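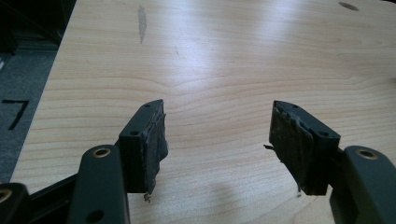
Tampo de madeira clara, com brilho ao meio

Bom, retomando: preços para fotografia de produto. Quando comecei, eu cobrava por hora e me dava mal, porque o cliente da Munitz mandava 18 peças e queria tudo no mesmo dia! Hoje cobro por foto entregue – 105 por imagem, com duas rodadas de retoque incluídas. (Pausa, deixar anotarem.)

Contar o caso da Stondar: orçamento de 940, aprovado por telefone, e depois pediram uso em outdoor. Eu não tinha posto licença no contrato, gente. Nada, nem uma linha!
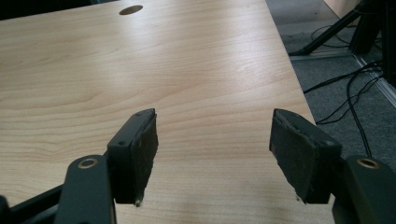

E se o cliente pedir os arquivos brutos?
Eu cobro à parte e escrevo isso no orçamento – antes de ligar a câmera.

Passar para o modelo de contrato.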